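Norklow at last: Nassoro Mfaume on ferries, fog and throwing away the dice

I have been pestering Nassoro Mfaume for an interview ever since I lost my first game of Norklow by a single crate of salt. I'd been winning for an hour. Then the fog came down on the lower river, my best ferry sat stuck at Mirnton for two turns, and a player I had completely written off drifted past me with a hold full of onions. I wanted to play again before we'd even put the pieces away, and I've since played it more than anything else on my shelf.

So when Bravmont announced that the finished version would be out in February, I wrote again, and this time he said yes. We talked for most of an afternoon and I've cut it down a great deal, mostly the part where we argued over whether you should be allowed to look through a discard pile. (You should. He disagrees, and it's his game.)
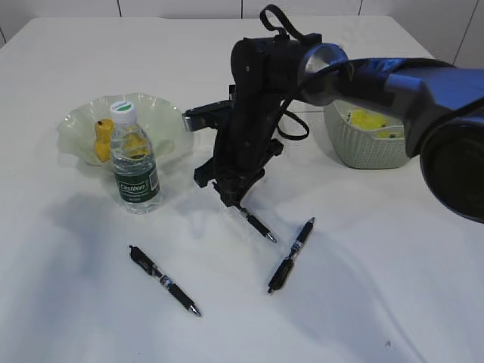
DESIGNER INTERVIEWS

For those who haven't come across it, Norklow is a game for two to five players in which everybody runs a small ferry company on the same river. You carry goods and passengers between the towns, you bid for the right to use the landing stages, and every round the river changes under you. It takes a bit under two hours with four. The box has a board, wooden ferries, a bag of cargo and 187 cards, and the cards are where most of the fun lives.

"The cards came very late," Mfaume told me. "For the first year there weren't any at all. It was a dice game. You rolled to see how far your boat went, and you rolled again to see what the weather did, and if both rolls were bad you had no turn. I thought that was realistic! I was very proud of it. My sister played it once and said it was like waiting for a bus."

I asked how long he'd held on to the dice after that.

"Far too long. I changed the numbers. I gave people re-rolls. I gave them tokens which let them re-roll the re-rolls. You can always add one more thing to stop a bad idea hurting so much. Then one evening I'd left the dice at home and we had to play with something, so I wrote numbers on the backs of some old business cards and dealt them out. Everyone had a hand, everyone could see what was coming to them, and the talking started straight away. People were making deals before I'd finished explaining it."

That is the bit I love best in the finished game, the talking. You hold five current cards and you have to play one each round, and a high one moves your ferry a long way but also pushes the fog marker along. So there's always someone at the table begging you to go slowly, and someone else offering you timber to do the opposite. I wondered whether he had planned that or stumbled on it.

"Stumbled. The fog was there and the cards were there, but they had nothing to do with each other. Then somebody misread the rule. They thought the number on the card moved the fog as well, and I was about to correct them and I saw their face, they were agonising over it. So I kept quiet. We played the whole game wrong and I went home and rewrote the rules that night."

Does he remember who it was? "Of course. Her name is in the rulebook. She says she read it correctly and I wrote it badly, and I have looked at that old sheet since, and she may be right."

Counting the fog

Mfaume keeps a log of every test game. He read me the total, which stood at 757 when the files went to the printer, and then a few of the notes. One just says "too many onions". Another covers a whole page and is about what happens when two players reach the last landing stage on the same turn, a question I had also asked him by email at eleven at night, and he admitted that mine was the message that made him add the tie-break.

"I write down who won, which seat they were in, how long it took, and the first thing anybody said when it ended. The last one is the most useful by a long way. If they say 'well done', something's wrong. If they say 'if only I had gone to Kimaro', I'm happy, because they are still in it."

Kimaro is the town at the top of the map, for those who haven't seen the board. It's a long haul upstream and it pays wonderfully, and in the early versions no sensible person went there. I told him I'd only been there four or five times myself, and that it had gone horribly every time but one.

"It took me months to get Kimaro right. First it paid too little, then too much, and when it paid too much the game was a race to the top and the rest of the river may as well not have been printed. I tried a toll. I tried a waterfall, which was ridiculous, ferries don't go up waterfalls. What worked in the end was very plain. The cargo you pick up there is heavy, so you come back with less room. You make your money and you're clumsy for the rest of the round."

And did people like it straight away?

"They hated it for two games and then they couldn't leave it alone."

I should say that I've played the version with the toll, and it was pretty good! But the heavy cargo is miles better. There's a lovely dread in coming downstream with three great blocks of stone on board, knowing that every landing stage you pass is somebody else's little pile of coins.

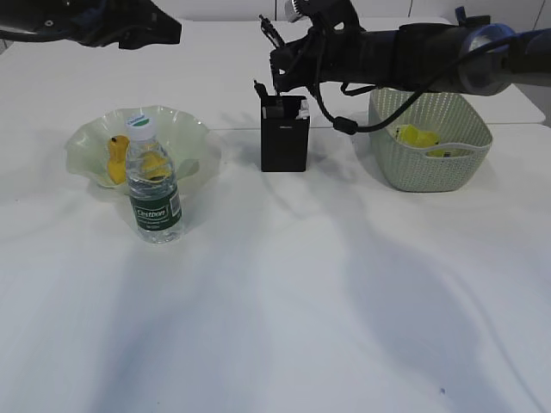
A bottle of C'estbon in front of the green glass bowl.

On rules and reading them aloud

We got on to rulebooks next, which I'd been looking forward to, as the Norklow one is among the clearest I've read in years. It's short, it's got a proper index, and there's a page at the back with odd situations and what to do in them. He rewrote it from scratch after hearing someone try to teach from it.

"I sat in the corner and listened to a man read my rules to his friends, and he was reading every word, poor man, and it was terrible. Sentences that looked fine on paper, he had to take a breath in the middle. So now I read everything out loud. If I run out of air I cut it in half. I also took out every 'may'. People hear 'may' and ask if they have to."

There's one rule he regrets losing. In an older draft each ferry had a named captain with a special power, and players became very fond of them. Bravmont's editor thought they slowed down the first game too much, and after a stubborn few weeks he came round to that view.

"A captain who let you swap your cards, a captain who ignored fog. Ignoring fog! In a game about fog! She was the most popular by far and she was breaking everything. I took them all out and the game was ten minutes to explain in place of twenty-five. But I miss them. I've kept their cards in a tin."

I asked if the tin might turn into something, and he laughed and said there would be an answer to that if people liked the game. I took this as a yes. He wouldn't let me write down any of the names, although I can tell you one of them is very good.

The print run

Bravmont is printing 3750 copies to begin with, a number that made Mfaume go rather quiet when he first heard it. His previous game, a small bluffing game about market traders, he made himself at home with a paper trimmer and sold at a club night for 10 pounds each.

"I cut every card of that one. I can still tell you which ones are crooked. So when they said the number to me I thought first of the trimmer and my poor thumb, and then I remembered a machine was going to do it."

Has working with a publisher changed how he designs?

"It changed what I worry about. Before, I worried whether a thing was clever. Now I ask if the box closes. We lost a whole deck to the box not closing! It was a weather deck, a separate one, and the editor said can this not go on the cards you already have, and I said no, impossible, and then it took me one evening. It's better, too. You look in one place."

He's particular about the wooden ferries. There were cardboard ones at one stage and they slid about whenever somebody leaned on the board, and in a game where you have to know exactly which stretch of water you're in, that led to some spirited discussions. The wooden ones stay put, and they've got a notch in the deck for the cargo to sit in. I spent a silly amount of the interview loading and unloading mine.

Before I left I asked the question I ask everyone, which is what a new player should do in their first game. He thought for a good while.

"Play your middle cards early. Everyone saves them and then has nothing but a one and a nine at the end. Take the salt when it's cheap. And talk! If you're silent you'll be left in the fog. People don't rescue a quiet boat."

And for somebody who has played it a lot and keeps losing to the same friend, who always gets hold of the Mirnton landing stage in round two?

"Is this you?"

It is me.

"Then bid one more than you want to. Only once. After that your friend will pay too much every time, just to be safe."

I tried it the following evening. I overbid, I got Mirnton, I was broke until round five and came in last by a distance. My friend says she's never going to overpay for anything. We're playing again next week and I've got a plan involving Kimaro.

Norklow is published by Bravmont and is out in February, for two to five players. The rulebook will be free to read on the publisher's site, index and all, a little before the game reaches the shops.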